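Two arms drift out of sync during replay
Posted in Control & Tooling

rkettle
I run two arms from one policy at 50 Hz. Each arm is fine alone. With both going, the right one lags and the hands miss each other by a couple of centimeters. Logging is on for both. Any ideas?

Lionel Besson
Check where your timestamps come from. If each driver stamps its own messages, the clocks wander apart and the policy sees two different moments as one. Stamp everything on the host when it arrives, then resample. Mine were off by 47 ms before I did that. Also move logging to its own process – writing video in the control loop will stall it.

plimton_dev
had the same thing, reinstalled the driver and it went away

mussa22
Besson is right about the clocks. I'd add that you should send both arms their targets in one call and interpolate up to 500 Hz on the driver side. Test it on a slow two-handed task first, one hand steadying a bowl and the other working with a cup. 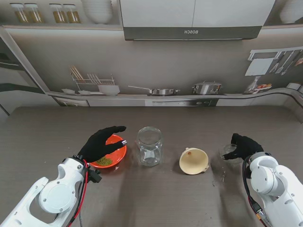
If the lag is still there after that, plot commanded against measured joint positions for the right arm only. A constant offset in time points to a filter setting.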